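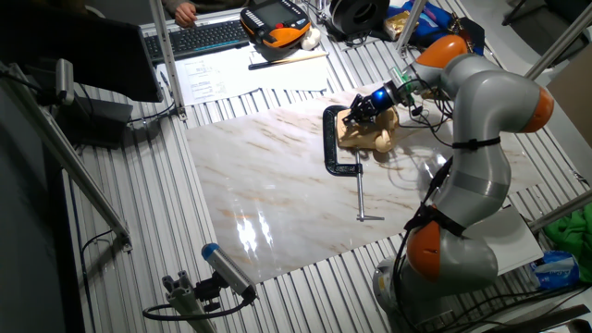
Varon V2 bench cell: set-up and care

The Varon V2 is a bench cell for handling trials and short production runs. It is supplied by Wurken as a slotted aluminium table with the arm, gripper, controller and teach pendant fitted and cabled. This page covers the points most often asked about before an order and the routine work needed afterwards. The full manual is sent with the cell.

Siting

Floor: level, solid, no wheels under the table in use
Supply: single phase, own socket, not shared with a compressor
Access: operator side and controller side to be left clear
Pendant: right or left of the operator, within arm's reach, cable off the floor

The table feet are adjusted with an open spanner. Level the long side first, then the short side, then check the long side again. A table that rocks will show up as poor repeatability at the far corners and is often mistaken for a worn joint.

Fixing work to the table

The slots take standard T-nuts. Each cell leaves the Plarnomcombe workshop with a set of nuts, two stop blocks and a flat cover sheet. The cover sheet gives a wipe-clean surface for soft or irregular parts and keeps crumbs and dust out of the slots. It is held by its own weight unless the fixing kit is ordered.

If the sheet is moved or changed, re-teach the table height before running any saved job. Sheets differ in thickness, and a job taught on the bare slots will drive the fingers into the sheet.

Glossy sheets reflect ceiling lights. Where a camera or optical sensor is used, choose the matt sheet or move the sensor until the bright patch falls outside the working area.

Cables on the arm

Cables run outside the links and are held with straps. Leave a loop at each joint large enough for full travel in both directions. Fasten straps to the straight part of a link only, never over a joint cap. Pull the cable by hand before closing the strap: it should slide with light effort.

After fitting, run every joint slowly to both ends of its range with the pendant in manual mode. Watch the loop at the base, where most cable damage starts.

Gripper

The fingers are held by two screws each. Fit both fingers with the gripper open, tighten lightly, close on the setting gauge, then tighten fully. Closing force is set on the pendant, page Tool, line Force. Start at the lowest value for soft parts and raise it one step at a time until the part no longer slips during a slow lift.

The light ring on the housing shows gripper state. The colours can be changed under Tool, line Lamp, so check the setting on your own cell before relying on them.

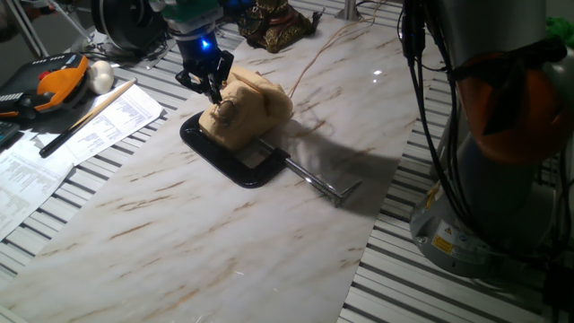

Can the same finger settings be used for a rigid part and a soft one?
Save them as separate tools. A rigid part needs a fixed closing width and a soft part needs a force limit — one setting used for both will either drop the first or mark the second.

Routine care

Every Friday, or at the end of the working week:
Wipe the fingers with a dry cloth
Brush out the slots
Check the straps and the cable loop at the base
Press the emergency stop, confirm the arm will not move, reset

Every 500 hours:
Check the finger screws
Check the base bolts
Copy the saved jobs to a memory stick

Every 3,000 hours:
Replace the finger pads
Replace the cable straps
Have the joint brakes tested by Wurken or by Mokgethi, who hold the spares

Running hours are shown on the pendant under System. The counter records motion only — time spent switched on with the arm at rest is not added. Do not use solvent on the joint caps or the pendant screen.

Common faults

Arm stops at the same point in every cycle: cable loop too short, or a strap has slid onto a joint.
Fingers close off centre: one finger seated badly. Remove both and refit with the gauge.
Height error after cleaning: cover sheet not put back against the stops.
Pendant does not wake: emergency stop still pressed, or plug not fully home at the controller.
Sensor gives random triggers: check its bracket for movement, then check for reflections.

Ordering

Cell, complete: V2-1,022
Finger pads, pair: V2-P
Strap set: V2-S
Cover sheet, matt or gloss: V2-M, V2-G
Fixing kit for cover sheet: V2-F

Spares ordered before 2 pm leave the same day. Please give the serial number from the controller door with every order.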